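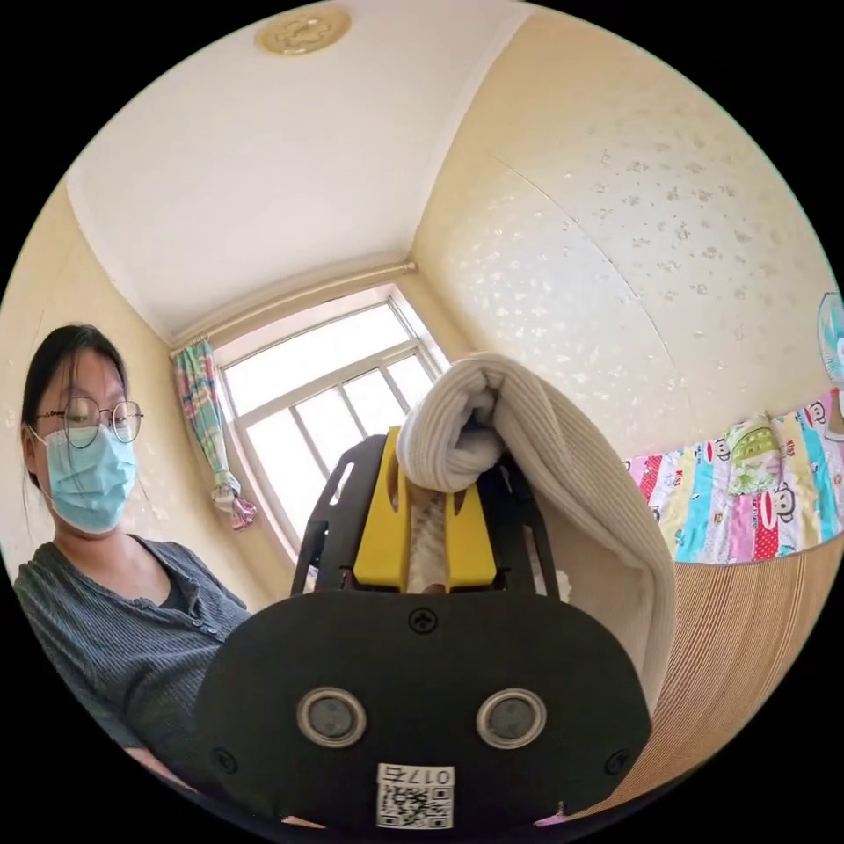 Garment session, bedroom set. White knit in the yellow fingers, curtain doing its best in the window.

Gallery: Folding at Nalness

Posted Wednesday, December 20, 2023

The Pullora study asks a small question and has taken up a great deal of our year with it. If you want a robot to learn how to handle clothes, does it matter where the people teaching it do their folding? We had been collecting demonstrations at a bench in the Nuttall lab, under even light, with a table at exactly the height the ergonomics leaflet recommends. The policies trained on them were very good at folding at a bench in the Nuttall lab.

So in June we took the hand-held grippers out to lived-in rooms at Nalness and started again. The person holding the gripper does the job, the camera on it records the view, and the rest is bookkeeping. We finished with 1,304 usable demonstrations from 20 rooms. A further 103 were thrown out, mostly for tracking failures, and a handful because the person doing the folding had stopped to answer the door.

The gallery has one picture and a set of notes on what we found. There were going to be more, but half of them were of the inside of a sleeve.

On the picture

The view is the full fisheye, uncropped, which is how the policy gets it. Straight things come out bent. We spent a fortnight early on correcting for this before feeding images to the network, then stopped correcting and lost nothing measurable. The fortnight is in the appendix.

Look at how much goes on behind the garment: striped curtain, speckled wallpaper, cartoon monkeys on the patchwork, a striped mat on the bed. The bench had a grey cloth. We chose the grey cloth with some care, after a meeting.

The window is washed out almost to white. Under the old protocol a view like that would have been rejected for exposure, and our first filtering script did reject most of the bedroom footage on those grounds. When we put it back in, results near windows improved, as perhaps they ought to have done.

The small label with the QR code identifies the unit. It was the best decision of the project and took four minutes.

On knitwear

Soft knits were the hardest class by a distance. A shirt has edges and a collar and generally wants to be a shirt. A knit that has been picked up in the middle has no opinion on the matter, and two people given the same bundle will start from different ends of it.

We had assumed that this disagreement was noise and asked our folders to follow a fixed order. The fixed-order data trained faster and failed sooner. Once the robot met a bundle that didn't match step one, it would reach for the place where step one should have been, close its fingers on nothing, and carry on with great composure to step two. The free-order data was messier, and the policy trained on it was more willing to have another go.

What we measured

Each trained policy got the same test: pick up a garment from a heap, lay it flat, make two folds. We ran it in 8 rooms that had supplied no training data, on the Jodeck arm, with garments it had not met.

The comparison we care about keeps the number of demonstrations fixed and changes only how many rooms they came from. More rooms won. Taking the same total from a single room gave a policy that folded nicely in that room and treated any other as a personal affront. Adding rooms kept helping right up to the last ones we had, so we can't say where the benefit levels off. Adding more demonstrations in a room already covered stopped helping much sooner than our original plan had allowed for – and our original plan had been quite firm about it.

Garment variety mattered too, though less than room variety. We didn't expect that and would like someone else to check it.

What went wrong

Patterned bedding. The policy would now and then try to pick up a printed shape on a cover, and did so with more confidence than it showed towards socks.

Height. Our folders sat or stood as they liked, and the arm is bolted to a trolley. Beds lower than the trolley's working range had to be left out of the test set, so the results say nothing about low beds.

Batteries, in the ordinary way of batteries.

Two folds is also a modest ambition. We tried three in the spring and have agreed to describe those runs as preliminary.

Data and write-up

The Pullora demonstrations will go up with the paper, sorted by room and garment class, fisheye left as it is. The rejected 103 will be in a separate folder for anyone working on tracking failures, or with an interest in front doors. Code for the Jodeck arm is tidier than it was and will follow once the trolley measurements have been put into one unit throughout.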